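Cilta 486 Undercounter Beverage Cooler
17th June
By Grethe Kirkegaard

The Cilta 486 is a small glass-door cooler for break rooms, waiting rooms, and home bars. The number in the name is the width in millimeters, which is also how Norðdahl names the rest of its refrigeration line. It is 627 mm tall with the feet screwed all the way in, so it goes under a standard counter with space left above it for air.

We have sold the Cilta since the first version. The current one has a quieter compressor, a door that can be hinged on either side, and a thermostat with real numbers on it. The old dial marked "min" and "max" is gone. If you have the older model and only want the new thermostat, it does not fit. Baldur Damgaard in our workshop tried it in June, and the wiring harness is different.

Inside are three wire shelves. The top two slide out and can be set at several heights. The bottom one is fixed and sits above the compressor housing, so it is shallower than the others and works best for short items. Standard cans can stand on any shelf. Tall bottles need the middle shelf removed, or you can lay them down on the optional bottle rack.
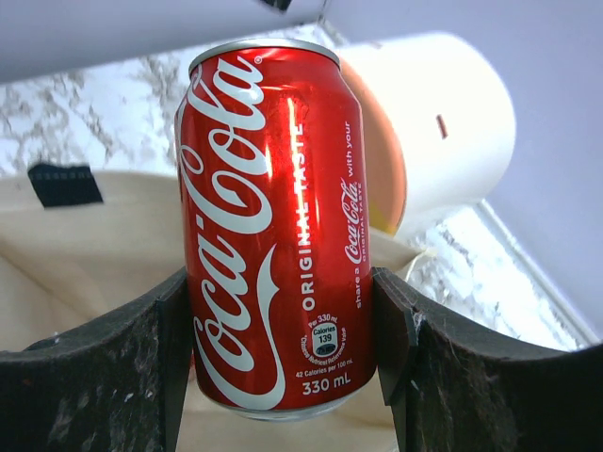

Cans cool faster than glass, so if you restock in the middle of the day, put the cans toward the back where the fan blows and keep the bottles near the door. Leave a finger's width between the load and the rear wall. A cooler packed tight against the fan grille will run all day and still be warm in front.

The cooler is meant for drinks that are already safe at room temperature. It does not hold a steady enough temperature for milk, meat, or medicine, and Norðdahl will not cover spoiled food under the warranty. For those you want the Callham, which costs more and has a solid door.

What comes in the box

Cooler with door fitted, hinges on the right
Two sliding shelves and one fixed shelf
Hinge kit for moving the door to the left
Four leveling feet
Door key, one spare
Printed manual

The bottle rack and the drip tray are sold separately. The light bulb is an LED strip and is not meant to be changed by the owner.

Setting it up

Stand the cooler upright for several hours before plugging it in, and overnight if it has been on its side. The oil in the compressor has to run back down. Level it with the feet so that the door swings shut by itself from half open. Then set the thermostat to the middle of its range and leave it empty until the next day.

If you are moving the door to the left, do that before loading. You need a Phillips screwdriver and a second pair of hands. The glass is heavier than it looks, and the top hinge pin comes out before the bottom one does.

Load it in stages. A full load of warm drinks put in all at once can take until the following morning to come down to temperature, and opening the door to check makes it longer.
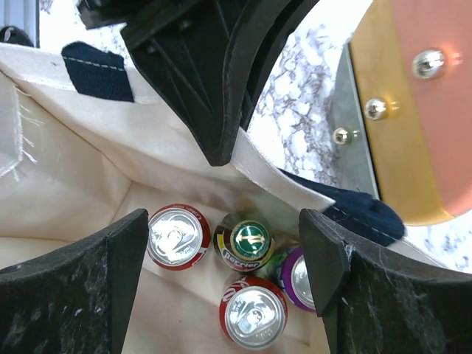

Noise and placement

The compressor can be heard in a quiet room. Most buyers stop noticing it in an office, but we do not suggest it for a bedroom. Femi Yusuf, who handles our returns, puts most noise complaints down to one of two things: a foot that is not touching the floor, or a cooler pushed up against a cabinet side so that the panel hums along with it. A strip of felt fixes the second.

Keep it out of direct sun. The glass is double, but a window behind it in the afternoon will cost you several degrees.

Storage nearby

Customers often ask where to keep the refill stock. Any dry shelf or cupboard will do. A soft bin is handy for odds and ends such as openers, napkins, and paper cups, and it can be folded away when empty. Do not put one on top of the cooler if it hangs down over the rear vent.

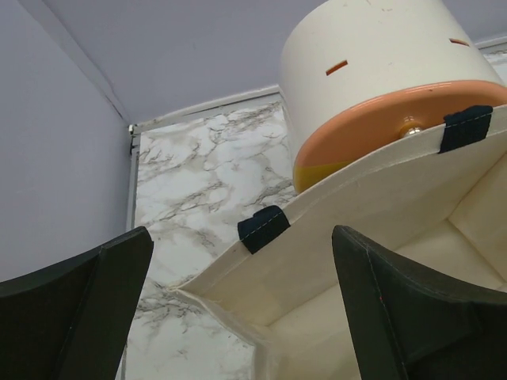 Fabric storage bin in cream.

Parts and service

Norðdahl has told us that shelves, seals, feet, and thermostats will be stocked until 2031. Door glass is made to order at the Jaton plant and takes longer. Send service questions to Hafþór Thorlacius and have the serial number ready. It is on a plate inside the door, on the hinge side.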